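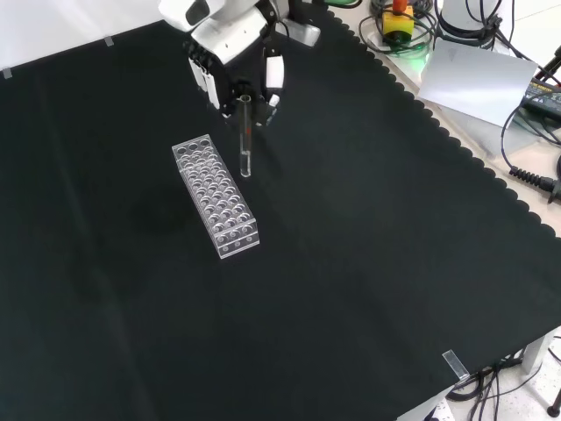
Jedus is hiring a Test Engineer, Gripper Faults and Cell Safety, for its bench automation lab in Colldale. The job exists on account of a fault we have not closed. In June, one of our tube-handling cells let go of a glass tube during a slow move over the rack, with no error in the log and no change in the commanded grip. The same thing has been seen since on a second cell. Much of the work is done at the scale of a single arm, one clear glass tube held upright between two pale finger pads, and an empty acrylic rack on a black cloth, with the emergency stop box on the same table. The person we hire will run that work, write it up and tell us when a cell is fit to go back into use.

Position: Test Engineer, Gripper Faults and Cell Safety
Location: Colldale, on site. Travel to the Livville site as noted below.
Reports to: Head of Test
Contract: Full time, 18 months, with review for a permanent post
Posted: Mon 30 November

Background to the fault

The Yazdani program moves glass tubes between racks using a two-finger gripper on a light arm. The drop in June happened at a height where the tube should have been above the rack and clear of it. The tube broke. No one was hurt, but a person was reaching toward the far end of the table at the time, and the report was graded as a safety matter for that reason.

The first review blamed worn pads. New pads were fitted and the cell ran 4,000 pick-and-place cycles without a drop, after which the fault came back. A second review found that the reported finger position can lag the true position after a protective stop is cleared. This explains some of the logged events. It does not explain the first one, where no stop had been pressed during that shift.

We also have an open question about contact. When a tube is lowered slightly off the center of a hole, the bottom of the glass can land on the top plate of the rack. The force limit should catch this. On both affected cells it has at times been slow to act, and the tube is pushed up through the fingers before the arm halts. A tube that has shifted in the grip may be a separate fault or the start of the same one. We want that settled by test.

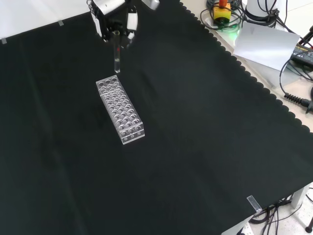

Both cells are limited to reduced speed until the cause is known, and hands stay out of the work area while the arm is powered. The new engineer will own that restriction, including the decision to tighten it.

What you will do

Plan and run repeat trials of grip, lift, transfer and insertion, with one variable changed at a time.
Record grip width, motor current and arm pose on a common clock. The current logs use separate clocks, and lining them up by hand has cost us time.
Test the emergency stop and restart sequence on each cell, including stops made with a tube in the grip.
Measure the delay between first contact with the rack and the halt of the arm.
Inspect pads, fasteners and cable runs at set intervals and keep the wear record.
Write fault reports that a technician can follow without a meeting.
Handle broken glass under the lab procedure and keep the breakage log up to date.
Visit Livville, where the second affected cell is installed, for 4 days in each month of the test program.

What we need

A degree in mechanical, electrical or control engineering, or equal time spent in a test or maintenance role.
Hands-on work with robot arms or other powered machinery, including lockout.
Ability to write scripts that read, align and plot log data. Python is used in the lab.
Working knowledge of risk assessment for machines that share space with people.
Clear written English. Samples will be requested.

Useful but not required

Experience with force or torque sensing at low loads.
Experience handling lab glassware.
Past work on an intermittent fault — we will ask how you decided it was fixed.

Conditions

Most of the work is at the bench, standing or seated. Repeat trials are slow, and an attended run must stay attended until it ends. Safety glasses and cut-resistant gloves are supplied. There is no night work. Any employee may stop a cell at any time, and a stop is logged without a need to justify it.

How to apply

Send a resume and one fault report you have written, with client details removed. The report may be short. If you have none that can be shared, send two pages on a failure you investigated, covering what was measured, what was ruled out and what remained unknown.

Applications close 14 days after the posting date. Selected applicants will be invited to Colldale for an interview and a bench exercise using recorded logs from one of the affected cells. The exercise has no single correct result, and the arm will not be powered during it. Travel costs for the interview are paid by Jedus.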